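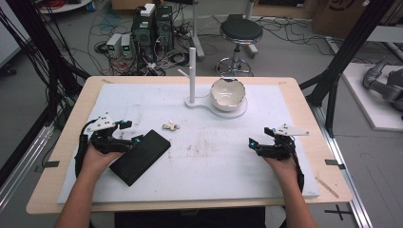

Letolach 手背式夹持器(左右一对)
型号:L-1012
制造:Vorkdale
销售与维修:Kamata 器材部
库存状态:有货(换过新线缆的版本)

先别急着加购物车,听我啰嗦几句!这一页我重写过了。原来那版是刚上架时写的,满篇都在夸它戴着舒服、指尖跟手,夸得我现在自己回头看都有点脸红。东西还是好东西,我自己也还在用,可是今年6月以后陆续有人来报同一个毛病,我们自己也中了招,所以我想把故障的来龙去脉放在最前面,规格什么的往后挪。买过旧版的朋友请一定看完“怎么自查”那一段。

出了什么毛病

一句话讲:开合读数会跳。你手上明明张开着,软件里显示的却是合了一半;或者反过来,你夹住了,它说你没夹。跳一下就回来,快得很,盯着屏幕也不一定抓得到。录示教的时候完全没感觉,手上该夹夹、该放放,回放到机械臂上才露馅。

我们碰到的那次是 Kazuhiro Kudo 在做回放,内容很简单,夹起一只马克杯挪到旁边的托盘里。机械臂走到杯子跟前,夹爪先是停在半开的位置不动,接着一下子收到底,把杯把儿夹断了。断下来的那块弹到地上,人没事,大家站得都够远。Kudo 第一反应是自己的力限没设,翻出来一看设了,只是那条任务走的是位置指令,力限根本没管到它(这也是个教训,后面会讲)。

我们把录制数据拉出来画曲线,断的地方清清楚楚:开合值从全开直接掉到全闭,隔了几个采样点又弹回来。人的手指再快也做不出这种动作。

原因在哪儿

找了好几天才找到,说出来挺没面子的,就是线。

每只手背上出来一根黑色线缆,沿着手腕往下走。旧版的线在出壳体的地方只有一个浅浅的卡槽,没有真正的应力释放。手腕一翻、小臂一抬,力全吃在接头那几根芯线上。时间长了屏蔽层先散,再往后信号线就时断时续。最坏的一点是固件的处理方式:读不到编码器的时候,它不报错,直接填一个零上去。而零在这台设备里恰好代表“全闭”。

所以线松了,机器就以为你在使劲夹。你说气不气人!

我把壳子拆开给 Fumiko Sekiguchi 看的时候,她第一句话是“换谁来设计都会在这里打个结吧”。后来新版还真就是照着这个思路改的,线进壳以后先绕过一根小柱子再上接头,外面再加一段软护套。土办法,管用。

左手坏得比右手多,这一点我一直没想通。我猜是不少人习惯左手压着工件不动,右手去操作,左手腕弯着的时间特别长,线就一直处在拉紧的状态。只是猜,没有做过对比试验,您要是有不同的看法欢迎写信来聊。

怎么自查(旧版用户请看)

先看壳体底部的标签。编号后面带 B 的是新版,不用管;不带字母的就是旧版,请照着下面做一遍,花不了一杯茶的工夫。

一、机械臂断使能,夹持器单独接电脑。自查期间不要让任何会动的设备跟着它走,这一条没得商量。

二、戴好,手指完全张开,打开软件里的原始值窗口(不是那个带平滑的曲线图,平滑会把跳变抹掉,我们就是被它骗了好久)。

三、保持张开,慢慢转手腕,往里扣,往外翻,再把小臂抬高放低。每个方向来回做20次。

四、换成捏住一个硬物的姿势,再做一遍。拿块扁平的塑料块就行,别用玻璃和陶瓷。

五、原始值只要出现过一次归零,这只手就算不合格,请停用。左右手分开判断,一只坏了另一只可以照常用。

有位客户 Peninah Nyanda 来信问,能不能用扎带把线固定在护腕上先顶一阵。可以当临时措施用来录数据,我自己也这么干过,但请不要拿扎带版去做实时遥操作。录数据出错,坏的是一段数据;遥操作出错,旁边可能正站着人呢。

已经录好的数据怎么办

这个问题被问得最多,我们自己也头疼。好消息是跳变的形状很有特点,能筛出来。我们放了一个小脚本在下载区,叫 Isico 检查器(名字是 Kazue Chiba 起的,她不肯说是什么意思),把录制文件丢进去,它会标出所有瞬间归零又弹回的位置。

标出来以后是剪掉还是插值,看您的任务。我的建议是:跳变发生时手里没东西,插值没什么问题;跳变正好落在夹取或者松手的前后,整段扔掉吧,别心疼。我们试着补过几段,补完曲线漂漂亮亮的,一回放,该松手的时候晚了一拍,东西被拖着走。那几段最后还是删了。

脚本也有查不到的情况:如果线断得比较彻底,归零持续很久,看起来就跟真的夹着东西一样。这种只能对着录像人工看。

新版改了哪些地方

线缆:出线处加绕线柱和软护套,线长还是原来的长度,原有的走线夹可以接着用。

固件:读不到编码器时保持上一次的有效值,同时亮故障标志;连续丢失超过40毫秒,直接给下游发停止信号。这个阈值可以改小,不能改大,我坚持要锁住的,有意见冲我来。

零点:全闭不再对应零值,挪开了一截。以后凡是看到零,那就一定是坏了。旧的录制文件导入时会自动换算,不需要手动改。

重量:每只比旧版重了一点点,戴上感觉不出来,连续戴一下午的话可能会注意到护套蹭手腕内侧,建议穿长袖或者戴个护腕。

没有改的:连杆机构、指尖的浅蓝色定位标记、手背上那块带孔的白色安装板,孔位跟旧版完全一样,您自己做的支架和追踪件都能直接装回去。

使用时请留意

说几条老生常谈,都是我们自己吃过亏的。

回放易碎品之前,先用泡沫块或者空瓶子走一遍。位置指令和力限是两回事,请确认您的力限在当前控制模式下真的生效,Kudo 的那只马克杯就是这么没的。

操作人员戴着夹持器的时候按不了急停!手指都在连杆里呢。所以做遥操作请至少两个人,另一个人手放在急停旁边,别看手机。只有一个人的话用脚踏开关,本店有售,没有脚踏开关就只录数据不带臂。

碎了东西先断使能,再收拾。摘掉夹持器换上厚手套,别戴着它去捡碎片,碎屑卡进连杆缝里很难清,我用镊子挑过一晚上,那滋味不想再来一次。

线别从桌子前沿直接垂下去,走侧边,留够余量。每次开工前把手腕转一圈,看一眼原始值,养成习惯就好。

旧版换新线

2022年12月3日以前买的旧版,不管有没有出过故障,都可以寄回来免费换线、刷固件。保修过没过期不看,发票丢了也没关系,标签上的编号还在就行。来回运费算我们的。

寄之前请把您自己装的支架拆下来,上回有人连追踪件一起寄来,我们不敢动,又原样放了好几天等回信。收到后通常36小时内修好寄出,赶上周末会往后顺。急用的可以先借一对周转机,数量不多,先到先得,请在备注里写明左手、右手还是一对。

有动手能力的朋友问能不能只买零件自己换。线缆组件可以单卖,壳体有四颗小螺丝,拧的时候轻一点,螺纹是直接攻在塑料上的。换完请务必重新标定零点,再做一遍上面的自查。自己换的我们照样保修,只要螺纹没拧坏。

包装内容

左手夹持器、右手夹持器、线缆两根(已装好)、手背绑带大小各一副、走线夹一包、标定用垫块、纸质说明书。说明书里关于零点的那一页还是旧的,印刷厂那边来不及改,请以随箱的黄色插页为准。

有问题请写到器材部的维修信箱,标题里带上编号,附一段原始值的记录文件,比写很长的文字描述快得多。信是我和 Chiba 轮流回的,谁回得短谁就是 Chiba。

Kanako Hamada
Kamata 器材部

相关商品:L-1012 线缆组件(左右通用)/脚踏使能开关/手背绑带替换装/走线夹补充包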